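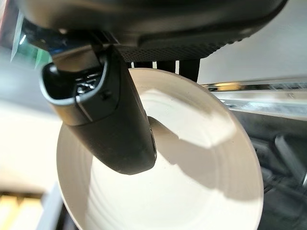

Close-up: black finger, dotted grip pad

Skekar video bar review, 15 December 2022

Quick one, on a train. Been living with the Skekar in our small meeting room at the Plindstead office since May and people keep emailing to ask if they should get one. Short version: yes if your room is small, no if you have a long table. Longer version follows.

What you get
One bar, camera in the middle, mics on both sides, speakers behind a cloth grille. Wall bracket. Power brick (big). A USB cable that is too short, so budget for a longer one. Remote with no batteries in the box. Kushwaha makes it, same people who did the puck speakerphone we had before, and the menus look just the same. Not a compliment.

List price is $1350. We paid $900 from a reseller clearing stock, no install. At 900 I'm happy. At full price I would have looked harder at the Sostwood, more on that below.

Setup
Plugged into a laptop it just works. Picture, sound, done, maybe two minutes. Running it on its own without a laptop is another story. It wanted a firmware update first thing, then a second update after that one, then it forgot the wifi password. Use ethernet. Calendar sign-in took me three tries and I still get a "room not found" error after a power cut. Reboot clears it.

Picture
Lens is 116 degrees wide. Enough that the person jammed up against the side wall is still in shot, which the old webcam never managed. Edges stretch a bit, whoever sits at the near corner gets wide shoulders. Color is good in daylight, a little green under our ceiling panels. You can fix that in the settings, under Advanced, under Image, under Advanced again.

Auto framing: turned it off. It hunts. Someone reaches for a coffee and the whole view slides over. There's a "slow" mode in the newer firmware that is better but it still zooms in on the coat rack when the room is half full. Presets are fine, I have one at full width and one at about 90 degrees for when it's just two of us. Use those.
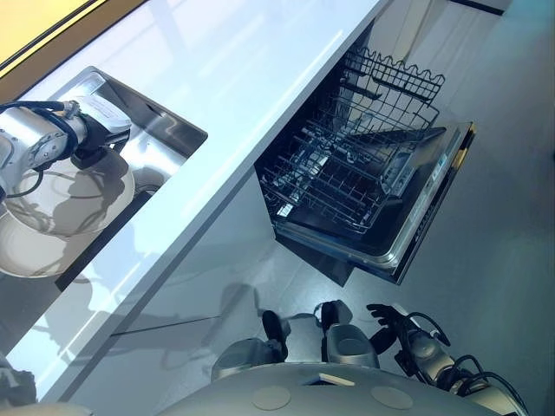 Arm over the sink, plate in the basin

Sound
Best part. Far end says we sound like we're on headsets. Paper shuffling gets knocked down a lot, typing nearly gone. Does clip the first word sometimes if you've been quiet a while, so you get "...ello everyone" a lot. Past the fourth chair back voices get thin. You can add a table mic but it's sold seperately and only comes in white, for some reason.

Speakers are loud enough for the room, no bass to speak of. Fine for calls. Don't play the promo video through it.

Daily use
Wakes up when you walk in. Good. Also wakes when you walk past the open door. Less good. There's a privacy shutter and it makes a proper click so you know its closed, I like that a lot. Fan is silent as far as I can tell. Runs warm on top, don't stack stuff on it.

Two lockups in all this time, both in the middle of a customer call of course. Pull the power, wait, back in a minute or so.
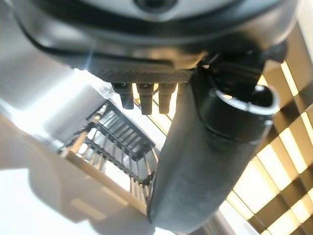 Versus the Sostwood
Had one on loan for a couple weeks. Nicer remote, better framing, calendar sign-in worked first go. But the mics picked up the hallway and the stand wobbles on anything not dead flat. Also wants a yearly license for the admin page, the Skekar doesn't. If you have a dozen rooms and an IT team, Sostwood. One or two rooms and you're the IT team, Skekar.

Good
Mics. Wide lens. Shutter. No license.

Bad
Auto framing. Short cable. Menus. Support replies took four days, and then they asked for the serial number I had allready sent.

Score
4 out of 5 at the price we paid, 3 at list. Will update when the next firmware lands, supposed to fix the clipped first word.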